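3. 제작 과정과 작업 환경

3.1 공유 작업장에서의 제작

본 연구의 손잡이형 그리퍼는 처음부터 대학 실험실이 아니라 동네 공유 작업장 Kornwood의 한쪽 구석에서 만들어졌다. 저자들 가운데 집에 제대로 된 작업대를 둔 사람이 없었고, 저녁마다 부품 상자를 들고 지하철을 타는 일도 나름의 즐거움이 있었기 때문에 결국 7월부터는 거의 모든 조립과 시험을 그곳에서 하게 되었다. 돌이켜 보면 옆자리에서 가구를 고치던 분들의 조언이 설계에 꽤 많이 스며들어 있으며, 이 자리를 빌려 감사의 마음을 전하고 싶다.

손가락부는 안쪽 면이 평평한 상자형으로 정하였다. 초기에는 곡면형도 고려하였으나, 집에서 쓰는 도구로 다듬고 패드를 다시 붙이기에는 평평한 면이 훨씬 수월하였다. 손가락 한 쌍은 2시간이면 교체할 수 있고, 지금까지 모두 13쌍을 제작하였다. 패드의 접착 방식은 Veerle Koster가 제안한 것으로, 가장자리가 조금 일어나더라도 가운데 접촉면은 유지되도록 하는 데 중점을 두었다(마모에 관한 논의는 5절 참조).

작업면으로는 흰색 탁자를 사용하였다. 배경이 단순하면 투명한 물체의 윤곽을 어디까지 구분할 수 있는지 살피기에 좋으리라는, 다소 소박한 기대에서 출발한 선택이었다. 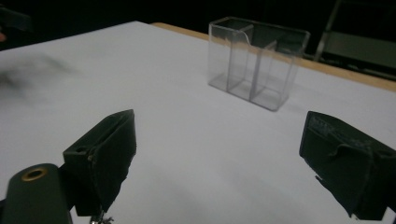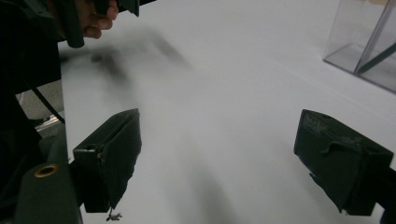
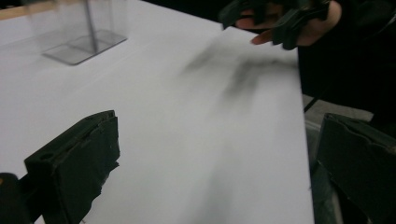 그림 4. 흰색 탁자 위의 작업 모습. 그리퍼에서 본 시점이며, 첫째와 둘째에는 투명 아크릴 상자가, 셋째에는 투명한 받침대가 놓여 있다.

3.2 투명 물체와 그림자

투명한 물체를 고른 것은 솔직히 우리 자신을 조금 괴롭히는 결정이었다. 불투명한 나무토막으로 연습할 때에는 순조롭던 위치 추정이 아크릴 앞에서는 자주 흔들렸고, 모서리의 가는 선에만 의존해야 하는 경우가 많았다. 조명을 바꾸어 보기도 하고 탁자의 방향을 돌려 보기도 하였지만, 작업자의 손과 팔이 드리우는 그림자까지 없애지는 못하였다. 오랜 논의 끝에 우리는 그림자를 그대로 두기로 하였다. 집이나 공유 작업장에서 쓰일 장치라면 사람이 곁에 있는 상황을 견딜 수 있어야 한다는 것이 Rosaura Chávez의 한결같은 의견이었고, 나머지 저자들도 차츰 그 말에 설득되었다.

시연은 모두 2,000회를 기록하였으며, 이 중 500회는 평가용으로 따로 떼어 두었다. 기록을 맡은 사람이 바뀔 때마다 손을 움직이는 습관도 조금씩 달라졌는데, 이를 억지로 통일하지는 않았다. 다만 매 시연을 시작할 때 그리퍼를 충분히 벌린다는 약속만은 모두가 지키도록 하였다. 케이블 정리는 끝까지 만족스럽지 못했던 부분으로, 다음 판에서는 손목 뒤쪽으로 빼내는 구조를 시도할 계획이다. 부품 목록과 조립 순서는 부록 A에 실었다.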